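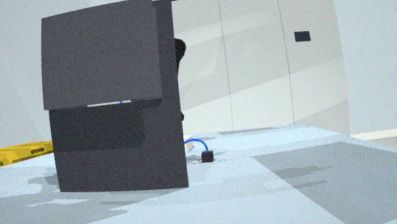 Fig. 4. Dark gray box on the floor, upper panel overhanging the body.

Section 4: Setting up the Fendstead parcel box

OK, so you've picked your spot (Section 2) and you've talked whoever you live with into giving up a bit of the porch (no section for that, sorry!). Now we get to the fun part. I've set up both of the Palacios boxes at our place and then helped with a whole row of them at the Gestside apartments, so what follows is the factory procedure with my own notes stuffed in wherever I got tripped up the first time.

Set aside an afternoon. The printed leaflet says 40 minutes, and I've managed that once, on my third box, with a second pair of hands.

What you need on the porch before you start

The box, still in its foam corners
The bag of hardware marked B (leave bag A alone, that's for wall mounting, see Section 5)
A masonry bit if your porch is concrete, a plain wood bit if it's decking
A level, the longer the better
A pencil, a damp rag and a shop vac or a stiff brush
The card with your starter code on it

Put that card in your pocket right now. I mean it. I once left mine in the packaging and spent a happy half hour going through the recycling.

4.1 Placing the box

1. Sweep the area and wipe it down. Grit under the feet will make the box rock, and you'll blame the box.

2. Walk the box into place by rocking it corner to corner. It weighs 41 pounds empty, so it's doable alone, but don't drag it. The feet are rubber and they leave marks on painted boards (ask me how I know).

3. Leave a hand's width between the back of the box and the wall. The lid needs that room to swing, and you'll want to get a broom back there in the fall.

4. Open the lid all the way, slowly, and check that it clears your railing, your mailbox and the porch light. Then open your front door too and make sure the two don't meet!

5. Lay the level across the base, side to side first and then front to back. If you need to shim, shim under the feet and nowhere else.

Note: A slight lean toward the front is fine and helps rain run off. A lean toward the back is not fine. Water will sit along the hinge, and by February you'll have ice in there.

4.2 Anchoring it down

You can skip this bit if your box lives inside a locked lobby. Everybody else, please do it. An empty box with no anchors can be carried off by anyone with a hand truck.

1. Take out the floor mat. There are 2 anchor holes under it, with plastic plugs in them. Pop the plugs out with a flat screwdriver and keep them.

2. Mark through the holes with your pencil. Press hard, and wiggle it around a little so you get a circle you can find again.

3. Slide the box out of the way and drill. For concrete, go as deep as the sleeve is long plus a little extra for dust. For decking, stop when you're through the board.

CAUTION: Before you drill into concrete, find out if there's heating cable or conduit in the slab. If you rent, ask your landlord first. Wear eye protection, and keep kids and dogs indoors while you're at it.

4. Vacuum the holes. Dusty holes don't grip.

5. Tap in the sleeves, slide the box back, drop the bolts through and turn them by hand until they catch.

6. Check your level one more time, then tighten each bolt a little at a time, going back and forth between them. If you crank one all the way down first, the base twists and the lid won't latch properly. That was my whole first evening, right there.

7. Put the mat back in with the ribbed side up.

4.3 Setting your code

The keypad is asleep when it ships, and it'll stay asleep until you pull the battery tab. You'll find the tab inside the lid on the hinge side. Pull it straight out, don't yank it sideways, or it tears and you get to go fishing for the rest with tweezers.

1. Pull the tab and wait for two beeps.

2. Type your starter code from the card and press the star key. The latch should click.

3. With the lid OPEN, hold the star key until you hear a long beep.

4. Type your new code and press star. Type it again and press star. You'll get two short beeps if it took, and one grumpy low one if it didn't.

5. Still with the lid open, try the new code three or four times. Then close it and try again.

CAUTION: Never test a brand new code with the lid closed and the spare key inside the box. The spare key goes in the house. Mine hangs by the coats.

Note: If you type a wrong code too many times in a row, the keypad locks you out and flashes error 372. It isn't broken! Go have a coffee, come back in ten minutes and start over from step 2.

4.4 Telling your delivery people

This is the step folks skip, and then they write to me because their packages are still sitting on the doormat.

1. Stick the big arrow decal where a driver will see it coming up the walk. It's made for smooth surfaces and it won't hold on brick.

2. Add a line to the delivery notes on every account you shop with. I use "Please leave in parcel box to the left of the door, no code needed to drop off." Short is good.

3. Order something small and cheap as a test. I got sponges.

If you live out Hostutgate way, or anywhere else with one regular carrier, just catch them in person and show them how it opens. It takes a minute and works better than any decal.

4.5 Before you move on

Give the box a good shove from each side. If it moves, go back to 4.2 and snug up the bolts. Check them again after the first week, and then once a year (I do mine in June, along with the gutters).

Keep bag A, the plastic plugs and the hex key together in a jar or an envelope with the leftover shims. You'll need the hex key again in Section 6 for the lid adjustment.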